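What Is Productivity?

Grown-ups on the news often say that a country needs to be "more productive." Productivity means how much gets made, or how much work gets done, in a set amount of time.

Think of a bakery in a town called Honthorpe. Its bakers make 200 loaves in a morning. Then the bakery buys a mixing machine. With the same bakers and the same hours, it now makes more loaves every morning. The bakery has become more productive.

Why does it matter?

When a bakery makes more bread in the same time, it has more to sell. It might pay its workers more. It might lower its prices so more people can buy a loaf. It might save up for a second shop. If lots of businesses do this, the whole country has more to spend and share. People call this economic growth.

Can machines help?

Yes, and they have for a long time. Tractors helped farmers plow. Sewing machines helped people make clothes. Today there are computers that sort letters and robots that pick things up and move them.

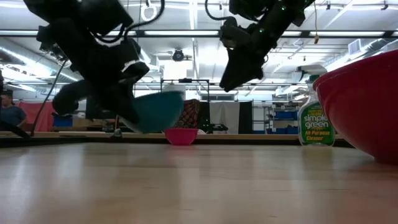
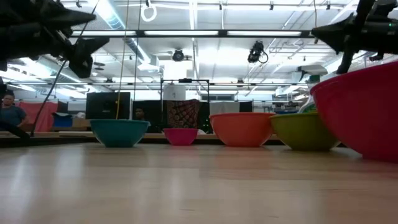

Robot arms and bowls on a wooden tabletop.

What happens to people's jobs?

Jobs can change when a new machine arrives. In the make-believe country of Clorkia, a toy factory buys 3 packing machines. Some packers learn to run and fix them. Others have to look for different work, and that can be hard for their families. New jobs can also appear, such as building the machines or teaching people to use them. Governments and companies sometimes pay for classes so workers can learn new skills.

Does a machine always make a business richer?

No. A machine costs money to buy, to run and to repair. Suppose a juice stand in Tosedlow spends 2,014 coins on a juicer but only sells a few cups a day. It could take years to earn those coins back. Owners have to work out the cost before they buy.

Words to know

Economy: all the making, buying and selling that goes on in a place.

Productivity: how much is made in a set amount of time.

Wage: money a person is paid for working.

Try it

Fold paper boats for five minutes and write down how many you made. Then do it again with a friend, with one of you making the first folds and the other finishing. Divide the second number by two to find out how many boats that is for each person. Was it more than you made alone?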